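Plallden square coasters with woven center, review

I bought these in February to replace a set of cork ones that had started to crumble. They are square with rounded corners and have a round woven mesh piece set into the middle. Mine came from Hayashi, and the box got here on a Tuesday, packed in plain paper.

The old cork rounds stuck to the bottom of a glass and dropped off halfway to your mouth. The Plallden ones have enough weight to stay put. In 2 months I have had one come up with a glass, and that was after a spill I hadn't wiped.

Size is fine for everyday glasses. A wide mug fits too, though the handle hangs over. I leave three of them out at the back of the counter against the wall and put the glasses there between uses.

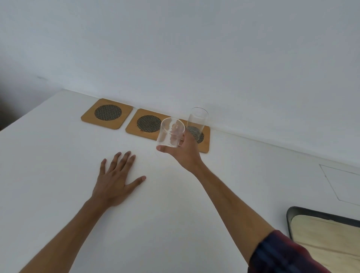
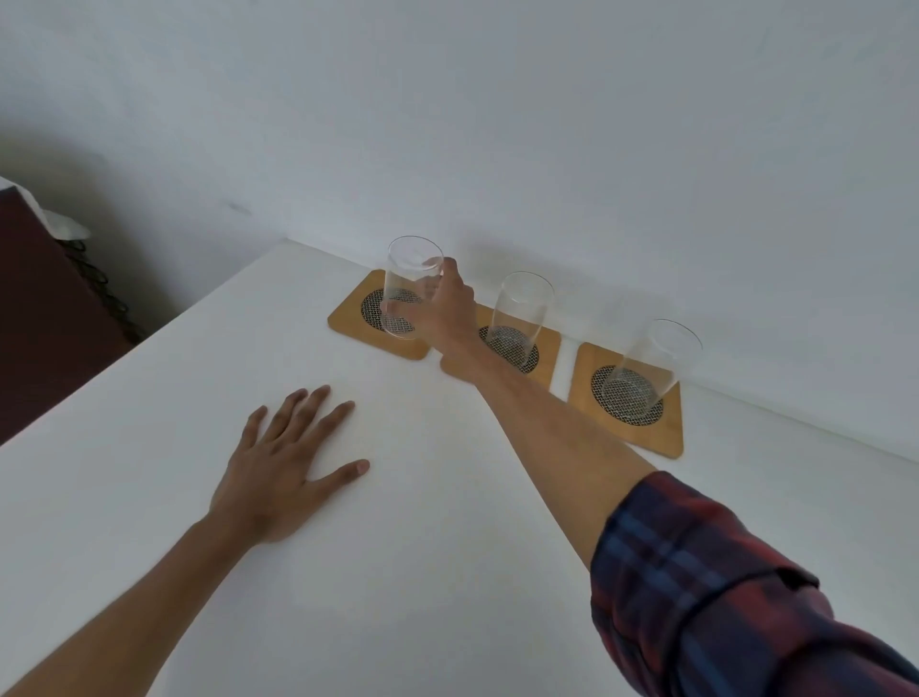 Cleaning takes a little more work than with cork. Crumbs get into the weave and a cloth won't pick them up, so I use an old toothbrush. I don't soak them. The care sheet says to wipe and air dry, and I have stuck to that.

I also looked at the Skemus slate set and the Dritum felt ones. Slate is loud when you set a glass down. The felt ones were cheaper, but a friend's have gone fuzzy at the edges.

Complaints: the feet on one of mine weren't quite even, and it rocked until I pressed on the corners. The listing has 226 ratings and a few people mention the same thing. I would also like them to come with a holder, as they slide around in a drawer.

I'd buy them again. Four out of five.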